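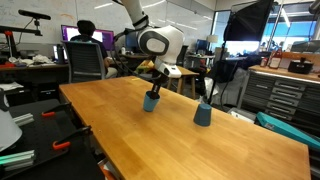 What do you play once the big open-world game is finished and you can't face another one? I went back to Dalari, the little trading game I bought two years ago and dropped after an evening.

Last updated: July

The first time round I got stuck at Trivham. It's the second port, the prices there make no sense, and I sold all my salt at a loss and gave up. This time I read the notes in the harbour office before doing anything, and they tell you plainly that Trivham only pays well for salt after the fishing boats come in. I must have clicked straight past that.

After that it went better. I had 1,082 coins by the end of Saturday, which was enough for the bigger boat with some left for rope. The bigger boat is slow. It carries more than I can afford to fill, so for a while I was sailing half empty between Trivham and Gremstead and wondering if I should have kept the small one.

I play it in sessions of 30 minutes, mostly after tea. One round trip fits into that if the wind is kind. The game saves only in port – annoying if the phone rings halfway across, but I've got used to it.
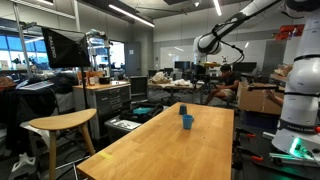 Things I'd change

The map needs labels. There are 5 islands north of Gremstead and they all look the same until you are nearly on top of them. I keep a bit of paper by the keyboard with my own names for them.

The music is fine for an hour and then it isn't. I turned it off and left the sea sounds on.

Chiu, the last port, opens far too late. I only reached it this week, and it has the best jobs in the game, including a run of letter deliveries that I'd have happily done from the start. The letters weigh nothing, so you can take them along with a full load. If you're playing, save your rope for that stretch – the storms are worse there and the shop doesn't stock any.

I still haven't paid off the boat. I'll carry on until I have, then I might try the harder setting, where the prices change every day.

3 comments
Share this post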